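Cup stacking in simulation: wrist view helps at the end of the reach
By Nana Adjei

The manipulation group at Ulleck has finished the second round of its cup-stacking study. The first round ended in January with a policy that picked up the cup reliably and then placed it badly. Most of the failed trials ended with the held cup resting on the rim of the lower one, or with the lower cup pushed sideways across the table. Sverre Eide rewrote the placement stage in the spring, and the results below are from his version.

The task is small. One arm, two tapered cups without handles, one table. The policy gets joint positions, one external view and one wrist view at each step and outputs a short chunk of end-effector motions plus a gripper command. A trial counts as a success if the upper cup is seated in the lower one, the gripper is open, and neither cup has fallen when the time limit runs out. Everything is run in Moroz, our in-house simulator, with room finishes and table shapes drawn at random for each batch. Training used 950 scripted demonstrations. No demonstrations were collected on hardware for this round.

What changed is how the two views are weighted. In the January version both were encoded and concatenated, and the network was left to sort out which one mattered. It leaned on the external view throughout, including the last part of the descent, where a small error in estimated cup position is enough to catch the rim. The new version adds a gate, predicted from the joint state and both image encodings, that scales each view before they are combined. The gate is trained with the rest of the policy and has no labels of its own.

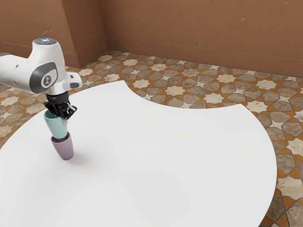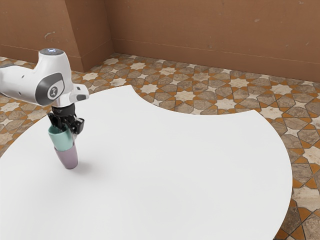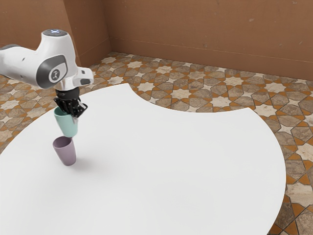 Placement stage with the teal cup in the gripper, external view.
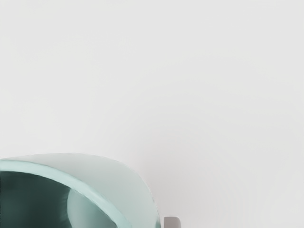
Wrist view from the same setup.

Page last changed: May 28, 2025

Evaluation was 2000 trials per policy with matched seeds, so both versions saw the same starting positions and the same rooms. The concatenation baseline failed 426 of them. The gated policy failed 4 in every 100. Both were given the same number of training steps and the same image resolution. Grasp failures were nearly the same for the two, and the difference is almost entirely in placement.

The learned gate behaves much as Sverre expected. It favors the external view during transport and shifts toward the wrist view as the cups get close. The shift is gradual and starts earlier when the arm comes in at an angle. Fixing the gate at its average value removes most of the gain, so the extra parameters alone do not explain it.

Two problems remain. Held cups that tilt in the fingers are still the largest group of failures, and the policy has no explicit way to correct the tilt before it starts down. The wrist view can also lose most of the lower cup during the approach, and in those trials the gate sometimes moves over too soon. A short image history fixed some of these in early tests but slowed inference enough that we left it out.

The next round adds a third cup and a wider range of cup sizes. Transfer to the Luvance bench arm is planned after that, using the Dromano calibration routine for the wrist camera. Configuration files and the per-seed results are in the group folder under the round two heading. Questions about the gate should go to Sverre, and questions about the evaluation scripts to me.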